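Fruit bowl

A fruit bowl is a dish or shallow tray used to keep fresh fruit out in the open, where people will see it and (with any luck) eat it. It is one of the oldest and friendliest habits of the home, and almost every kitchen has some version of it - even if it is only a chipped plate by the window.

In the town of Midholm, the potter Aroha Merrick made wide bowls with 2 handles, and these were a favorite wedding gift for 15 years. 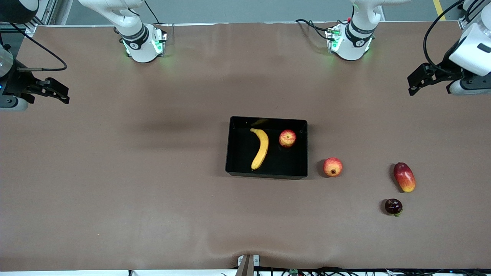

Keeping fruit

Most fruit likes a cool spot with plenty of air. Bananas give off a gas that ripens their neighbors, so many cooks hang them apart from the rest. Berries do much better in the refrigerator, and a ripe peach should really be eaten by the next day.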